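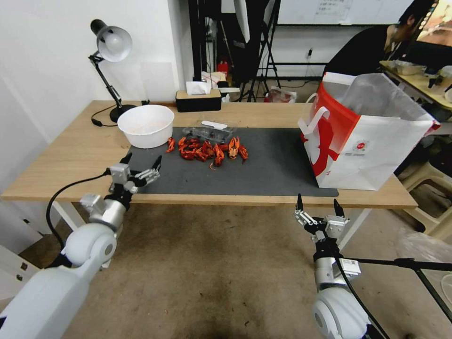

*Crayfish, bowl, lamp.*

# The Lunus tapes: recordings and notes

This folder holds everything we could find by Lunus, a three-piece noisy guitar band that played basements, one bowling alley and a great many laundromat parking lots before breaking up without announcing it. They put out two singles and one cassette on Bastier, a label run from a kitchen that also did bike repairs. The label kept better records on the bikes.

If you came looking for the other Lunus, the one with the synthesizers and the haircuts, we're sorry, and so are they.

## What's in the folder

- `singles/` has both seven-inches, transferred from the cleanest copies we could borrow. "Cleanest" is a relative term.
- `cassette/` has *Sindberg*, the full tape, 16 songs, in the order on the insert. The order on the tape itself is different. We went with the insert, and `cassette/order.txt` has the real running order for people who care about that.
- `live/` has 21 recordings, mostly audience tapes. Quality goes from decent to a man coughing near a drum kit.
- `paper/` has scans of flyers, set lists and an angry letter from the bowling alley.
- `notes.csv` lists date, place, source and condition for each item, where known. A blank means unknown. A question mark means somebody swore to it.

Audio is 24-bit FLAC. There are no MP3s, but you have a computer and can make your own.

## About the transfers

The singles got light click removal and nothing else. The B-side of the first one runs slow on every pressing we've heard. The bass player says it was mastered that way, the drummer says it was played that way, and we left it alone.

*Sindberg* came from a second-generation dub because the master was recorded over with what sounds like a college basketball game. You can hear a few seconds of the game after track 9 on some store copies. We trimmed it from the main files and kept it as `cassette/extra_basketball.flac`, which is now the most downloaded thing here.

For the live tapes we fixed speed where a tuning reference existed. Lunus tuned by ear and by mood, so that covers fewer shows than you'd hope. Stage talk is left in. Most of it is about where the van is parked.

## The Chiba set

People ask about this one the most. There is a tape labeled "Chiba" in marker, and for years it was traded as proof that the band had toured Japan. They hadn't. Chiba was a club over a tire store, open for one winter, and the tape is a regular Tuesday with a short crowd and a long wait for a borrowed amp. It's also the best they ever sounded, particularly the last two songs, where the vocals finally come up in the mix. Please stop editing the discography sites.

## Known problems

- `live/07` and `live/12` may be the same show taped from opposite ends of the room. The applause matches. The songs more or less match.
- `live/15` cuts off when the tape ends. We don't have the rest.
- Two set lists in `paper/` name a song called "Gutter Math" that isn't on any recording. All three members deny writing it.
- Song titles vary between sources. We used the singles first, then the insert, then guesswork, and `notes.csv` says which.

## Using this

The band said yes to free sharing, in writing, on the back of a receipt (see `paper/permission.jpg`). You can copy, trade and play any of it on the radio. Don't sell it. If you put a song in a film, they would like to see the film.

Corrections and tapes are welcome through the issue tracker. Please don't bake, wash or "restore" anything before you send it. We mean the person with the hair dryer in particular.

## Changes

**2 July 2020**: Added the flyer scans, fixed swapped channels on the second single, renamed `live/03` after we learned it was a sound check. Next batch of tapes should go up in August, if the good deck comes back from the shop.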